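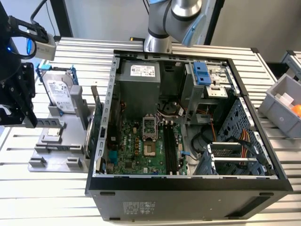
Side panel off, CPU socket open, memory slots waiting for something to fill them.

I have a soft spot for used Dell towers, and I've been meaning to write one up properly for a while. So this is my review of an old office desktop as a thing to take apart and put back together, which is pretty much all I do with them now (I do my real work on a laptop, go figure). I got mine from Mockus, the surplus place, back in March. They sell them stripped, no processor and no memory, and you bring your own.

Let's start with what I love, and that's the blue plastic. There's a blue latch on top of the drive cage and more blue bits down in the hard drive bay, and once you've learned that blue means "this is the part you grab," you hardly need a manual. My nephew Nuwan had never opened a computer in his life and he had a hard drive in and out of there in 6 minutes. I timed him! He wanted to be timed.

The layout is good too. Power supply in one corner, drives off to the side, board spread out flat where you can get at it. With the case lying on its side the CPU socket is right in the middle of everything, so you can lower a processor in without your knuckles bumping into metal. Please, please keep your fingers off the gold part of the socket. I hover over it holding my breath like I'm defusing something.

Memory is where I start to grumble. You get two slots. That's it, two. For a kitchen computer or a kid's homework machine it's plenty, and I put 4 gigs in each and it runs fine for that. If you were dreaming of something beefier, keep shopping.

Then there are the cables. The bundle of yellow, red and black power wires wants to sit exactly where my hand wants to go, and the black cable by the board has a mind of its own. I ended up with a pack of Staltness ties (the reusable kind, cheap, very nice) and now it behaves better. Still not pretty, but I'm not hanging it on a wall.

Edges! The steel inside is thin, and thin steel bites. I've had 2 nicks so far, both of them around the expansion slot covers. I wear the grippy gloves from Flunholm now and haven't had one since. They're snug enough that I can still hold a screw.

Oh, and the power supply. I always check it before I do anything else -- I look in through the little square holes of the grille for dust, then read the label and write the numbers down somewhere, so I'm not crawling back in there when I need a replacement.

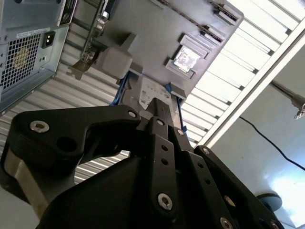 Birutė Toom wrote in to say I'm too easy on these power supplies. She swaps hers out on every used tower before it even gets plugged in, and she thinks anybody buying one stripped should put the price of a new supply into the budget from the start. Fair point, and I might do it on the next one. Do measure first, though, because I bought a replacement for an earlier tower and the screw holes didn't line up at all.

Would I buy another? Yep, and I've already got my eye on one. For learning on, or for a rainy afternoon with a screwdriver and some coffee, it's hard to beat. I'd skip it if you want lots of memory or you can't stand a messy cable. Mockus will hold one for you if you call ahead, and ask them to leave the drive rails in, they sometimes go missing.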